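Owners > Skuna Compact > Manual > Section 4: Your First 2000 Miles

Overview Controls Running In Service Contact

4. Running in your new Skuna

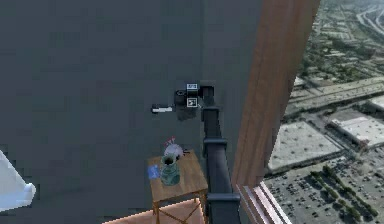

We know how tempting it is to take a new car straight out to the highway and see what it can do, and we promise there will be plenty of time for that! The engine, the gearbox and the brakes all have parts that need to settle against one another, and a little patience in these early miles will pay you back for years.

4.1 Before you set off

1. Park on level ground, switch the engine off and give it ten minutes or so to rest.

2. Pull the dipstick, wipe it with a clean rag, push it all the way home and pull it again. The oil should sit between the two notches. If it is under the lower one, top up a little at a time (it is much easier to put oil in than to get it back out, as many of us have learned).

3. Check the tire pressures while the tires are cold, and set them to the figures on the sticker inside the driver's door. Cars sometimes leave the dealer with the higher pressures used for shipping, so please do this even if everything looks fine.

4. Adjust your seat, mirrors and steering wheel now, before you are moving.

Note: If your car has the Trudier tow package, the rear tires have their own line on the sticker. Please don't tow anything at all until you have finished this section.

4.2 The first 50 miles

1. Start the engine and drive off gently. There is no need to let it idle in the driveway, even on a chilly morning.

2. Brake early and softly wherever traffic allows. New pads and discs do not grip as well as they will later on, so leave yourself more room than you are used to.

3. Stay off the highway if you can. Ordinary town and country roads, with plenty of gear changes, are just right.

CAUTION: Brakes that have not bedded in can need a longer distance to stop. In an emergency, press the pedal as hard as you need to and don't worry about the running in.

4.3 From 50 to 2000 miles

1. Vary your speed. Holding one steady speed for hours on cruise control is the thing we would most like you to avoid.

2. Use no more than three quarters of the accelerator travel, and shift down on hills before the engine begins to labor.

3. Check the oil every time you fill up. A new engine may use a bit more than you expect, and this usually calms down by itself.

4. When the trip screen shows message 107 (Running In Complete), press and hold OK until it clears. You can now use the full power of the engine.

Note: Message 112 means the oil level is low. Stop somewhere safe, repeat step 2 of 4.1, and call your dealer if the message comes back after topping up.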